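Residents' Association > Meetings > Minutes

Prindine Court Residents' Association
Minutes of the meeting held on Apr 22, 2022

Present: Houda Gaber (chair), Santino Medina, Birthe Bjarnason, Javiera Aravena
Apologies: Iara Rivadeneira

1. Minutes of the last meeting
Agreed, with one change. The gutter quote came from Paredes and should not have been listed under Tuvico.

2. Accounts
Balance stands at £3455. Insurance of £248 has been paid. Santino asked for £3000 to be kept back for the roof until the survey is in. Agreed.

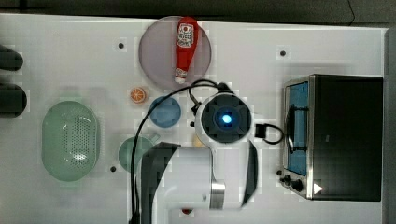 Minutes taken by Birthe Bjarnason

3. Bin store
The gate still does not shut. Tuvico have been out once and want to replace both hinges. Javiera to get a price in writing. Food waste is still going in the paper bin and the council has left it twice. New labels to go up.

4. Summer lunch
To be held in August, in the garden if dry. Residents to bring a dish. Houda will buy plates and ketchup. Birthe asked that the barbecue be kept away from the ground floor windows. Agreed.

5. Parking
Two letters received about vans in the turning space. Santino to reply to both.

6. Any other business
Stair light on the second landing is out again. Javiera to report it.

Next meeting: date to be set once Iara is back.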